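From my kitchen table: the great plate sort-out

Hello again, and thank you for all the replies to last month's piece about freezer labels. I read every one of them (some of you are very serious about your freezers!) and I'm still working my way through the answers.

August is when I go through my dishes. I don't have a good reason for the month, it's just too hot to bake and I get restless, so out everything comes. My rule is simple enough: if I haven't eaten off it since last summer, it has to make a case for itself. The wedding china always gets a pass, which is cheating, I know.

What I can never resist are plates with something to say. Plain white is lovely and I own plenty of it, but give me a plate with writing on it, or a silly animal, and I'm a goner. My favorite kind is the one with 該吃飯了 in red on the rim, meaning "time to eat," like having somebody's grandmother call you in from the yard. Then there's the SWEET DEAR sort, with a gray bear lying on his stomach, head on one paw, smiling away as if lunch could wait all afternoon.

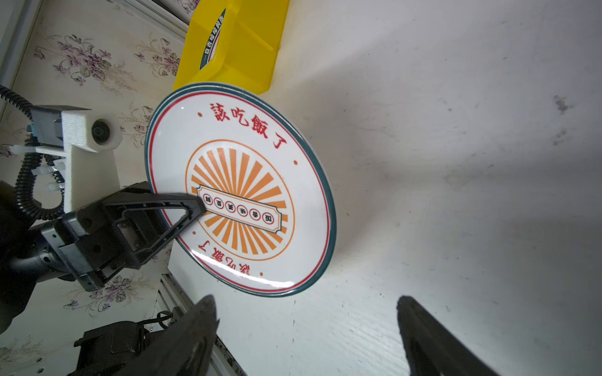
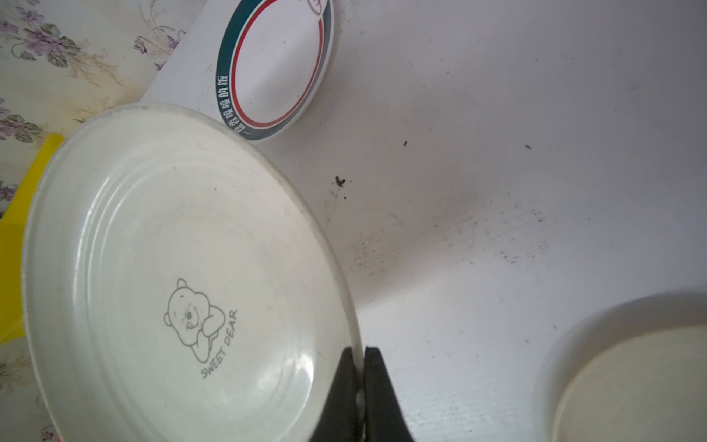
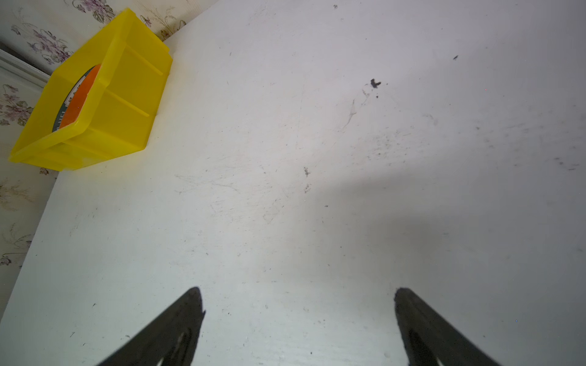
So how do you store a bunch of plates that don't match and don't nest? I used to stack mine in one tall tower, big ones at the bottom, and of course the one I wanted was always underneath. Now I stand them on edge whenever I can. You can flip through them like records, and the pretty faces don't get scratched by the foot of the plate above. My own rack is a Molico I picked up at the secondhand place on Saltetgate for three dollars, and it has outlived two dish drainers already.

If your shelf is shallow, measure before you buy anything. Mine is 30 centimeters deep (I only had my sewing tape handy, so centimeters it is), and my biggest platter sticks out just enough to catch my elbow. It lives on top of the fridge now, and we're both happier.

A word on cleaning, too. Things that stand at the back of a shelf get grubby along the rim even when they never see food. I do a quick wash in warm water with a squirt of soap, then a paste of baking soda on any gray marks, rubbed with a soft cloth. Go gently over printed designs — I took half the petals off a daisy saucer once and I still feel bad about it.

Anything that doesn't make the cut goes to the Hamdan swap shelf, which takes dishes in the mornings. Wrap them in newspaper, please, and no chipped ones.

Next month: lids. Send me your lid troubles before then.

Afaf Rizk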